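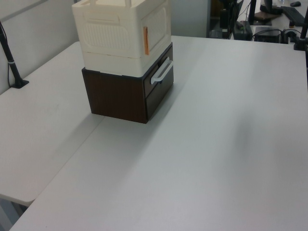 The brown drawer box with the cream crate on top, on the white sorting table.

Wanted: a few patient people who like putting things in boxes

Hello! I run the storage and lending room at Adell, and I'm looking for people to help me get it back into shape over the autumn. It's paid, it's part time, and you don't need a single qualification. If you've ever rearranged a friend's kitchen cupboards while they were out of the room, please keep reading.

A bit of background. We lend household bits and pieces to people who have just moved and don't have much yet - pans, bedding, lamps, curtain hooks, extension leads, tin openers, all the things you only miss when you reach for them. When we merged with the Nevetov store in July we took on everything they had, boxes and all, and the stock list now runs to 3460 items. The list is in decent order. The shelves are another matter, and I've been opening a drawer marked "sewing" and finding bath plugs for weeks.

So what would you be doing? Mostly this: you take a container to the table, empty it out, check what's in it against the list, wipe the container, put back what belongs and set aside what doesn't. Then it gets a new label and goes back on the shelf. We have drawer boxes with a handle on the front, like the brown wood-grain one, and plastic crates like the cream one, and a lot of odd sizes that came from Nevetov. Part of the job is working out which ones will sit on top of each other sensibly. The cream crate is a little wider than the brown box, so it sticks out a bit over the edges, and I go back and forth on whether that bothers me. Opinions welcome, I mean it!

There's some mending too, if you like that sort of thing. Drawers that stick, lids that have lost their partners, crates with a clip missing. If you don't like that sort of thing you can leave it in the mending pile and I'll get to it.

The room is on the ground floor, with level access from the car park at the back. It's bright but it does get chilly from October onwards, so bring a jumper. You can sit or stand at the table, and I'll find you a proper chair with a back if you want one. The heavier containers weigh up to 14 kilos when full. You won't have to lift those on your own and if you can't lift at all, do still apply - there is plenty of checking and labelling that never leaves the table. We have a kettle, a radio and a fairly long-running argument over which station it should be on.

Hours and pay

I need people for 6 hours a week, in two sessions of three hours each. Mornings start at half past nine and afternoons at one, and you can pick whichever suits you, as long as you stick to it most weeks. The work runs for 14 weeks from September. Pay is the same hourly rate as our regular room staff, and I'll send you the current figure with the application form. Bus fares are covered, just keep your tickets.

Who I'm looking for

Someone who reads labels properly and doesn't mind doing the same job again the next day. You should be able to read and write clear English, as the labels are all written by hand (block capitals, black pen, no joined-up). You need to be 18 or over. It would be lovely if you'd worked in a shop, a library, a stockroom or a busy family home, but I've had brilliant people who'd done none of those. You should be happy chatting while you work, or happy with other people chatting while you don't.

I won't be able to offer work from home, sorry, and we can't take school placements this time round.

How to apply

Please don't send a CV. Write me half a page, by email or on paper, telling me about something you once sorted out and how you decided what went where. A shed, a spice rack, your gran's button tin, anything. Tell me as well which sessions you could do and whether you need anything from us to make the work possible.

You can hand it in at the Adell front desk or use the jobs address on our contact page, with "storage room" in the subject line. Paper forms are also at the Grabner Street desk, in the rack by the door. Applications close at noon on the last day of August. I read every one myself and you'll get a reply either way.

If you'd like to see the room before you decide, come by any afternoon between two and four and ring the side bell. Give it a good long press, it's quiet at my end.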